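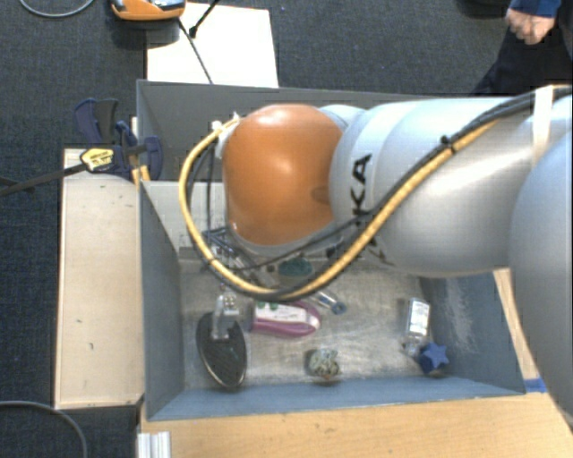
Bin picking, mixed objects: how many demos before resetting the layout?

dalbello_rig
We are collecting grasp examples for a policy that picks single items out of a mixed bin, and I can't settle on a reset rule. The current protocol is 40 episodes per layout, then tip the bin and start again. Object density is kept low, as you can see from the gaps between the pink bottle, the blue star and the small knobbly ball, so most grasps are unobstructed. Success on held-out layouts stalls at 73 per cent. Training success is much higher. I suspect the layouts are too few and the episodes per layout too many, but resets are the slow part and I'd like an argument before I change the schedule.

tolv_m
40 is far too many. After the first handful you are recording the operator's habits. We ran Custix with 3 episodes per layout and the same total count, and the held-out figure went up without touching the model.

grauwacke
Disagree with tolv_m, at least as a general rule. If each episode removes an object, the layout changes as you go and the later episodes are not duplicates. Does the OP put the item back after a successful pick?

dalbello_rig
Yes, back in the bin, dropped from a fixed height near the middle. Should have said so. Position changes for that one item, the rest mostly stay put.

tolv_m
Then the rest of the bin is constant background for 40 episodes. Same point as before.

pusutero_log
Two separate things to check before blaming the reset rule.

1. Split your failures by object. Transparent items are usually over-represented. You have a small clear bottle and a clear tube with a blue end in there, and if you are using depth at all those two could account for most of the gap.

2. Look at failures by position. The near right corner, where the star is lying, is awkward on most bins with sloping sides. Operators avoid corners unless told not to, so the corner examples are thin and the policy never learns the approach.

grauwacke
Seconding the position split. Also the floor of that bin is scratched and throws bright reflections. If the lights are fixed, the highlights are fixed too, and a network will happily use them as landmarks. Vary the lighting between sessions.

tolv_m
Or put a matt liner in.

grauwacke
A liner makes the data cleaner and the policy worse on any bin without one. Depends what the OP wants it for.

dalbello_rig
It has to work in unlined bins, so no liner. I ran the split over lunch. Out of the last batch of failures, 22 were on the clear bottle or the tube. Corners are also bad but I have too few attempts there to say much, which I suppose answers pusutero_log's second point.

pusutero_log
Do you keep the failed attempts? Pomik throws them away by default on export. There is a flag for it in the session settings.

dalbello_rig
Kept, but labelled only pass or fail. No reason code.

pusutero_log
Add one. Missed, slipped, collided with wall, wrong item. Four codes is enough and an operator can key them without stopping.

tolv_m
I would still cut the episodes per layout first. Reason codes tell you why it fails, they don't add variety.

dalbello_rig
Plan for April: 3 episodes per layout, target item assigned by the script so the operator can't choose the easy ones, corners forced on a share of the starts, reason codes on every failure. Lighting changed per session. Same total number of episodes so the comparison is fair.

grauwacke
That changes five things at once. You won't know which one did it.

dalbello_rig
Agreed. I'll run the layout change alone first and post the held-out figure.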